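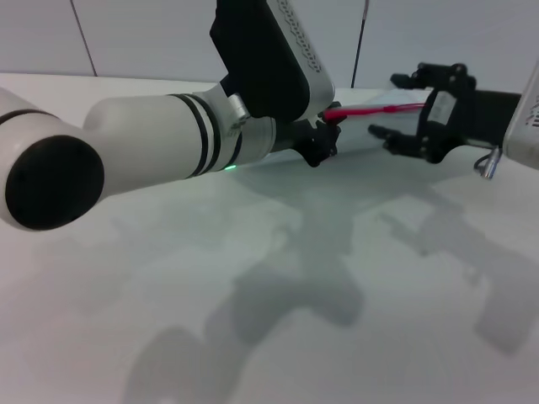 A working day should have marked joints in it. I mean fixed points, set in advance, where one kind of effort stops and another starts, with a short interval between the two. Most people I know have a start time and a stop time and treat what lies between as a single piece. The long white link on the arm at the top of this page carries a set of black bands near its far end, with thin white rings between them, and your eye finds the joint there without being told to look for it. Few calendars are that easy to read.

I kept a log of my own days through January. The method was crude. Each time I changed task I wrote down the time and a single word for how I felt, and on the first pass I did no sorting. I ended up with 61 entries that included the word "tired" or something close to it. Of those, 38 came within a few minutes of a change I had not planned: a phone call during a report, a school form filled out between two meetings, dinner started with a spreadsheet still open. The long stretches of hard work produced fewer complaints than I expected.

One person's log proves very little, and mine has an obvious flaw. I was tired of keeping it, and the act of writing an entry was itself an interruption. Still, the pattern was strong enough that I changed my schedule to test it.

The change was this. Between blocks I take ten minutes in which I do nothing that produces a result. No mail, no dishes. I sit on the back step or walk to the corner of Shehu Street and return. The blocks on either side got shorter by the same amount. Total hours at the desk went down slightly, and the list of finished items stayed where it was.

Nermina Kos, who has worked night shifts at Mokent for most of her adult life, thinks I have this wrong. Her view is that a planned pause is one more appointment, and that people under real strain need fewer of those. She would remove tasks and leave the gaps to form on their own. I take the point about removing tasks. On the gaps I disagree. Left alone, a gap in my day fills within a minute, usually with a screen.

There is also the objection that many jobs don't allow it. A person on a line or at a counter can't walk away for ten minutes four times a day. That is true, and I would call it a fault in how those jobs are set up. Where breaks exist, though, they tend to be bunched around lunch, and moving them costs little. Two short ones placed at the change from one duty to the next would do more good than the same minutes spent at the end of a shift -- when the person only wants to go home.

The worst case is the last joint, from work to evening. I used to handle it by talking through the whole day at the table, item by item, which carried the work into the meal. Now I write one line about whatever is unfinished and close the notebook before I leave the desk. On Wednesday the line was "call Tronau about the invoice." I had forgotten it by the time the rice was done, and it was there in the morning.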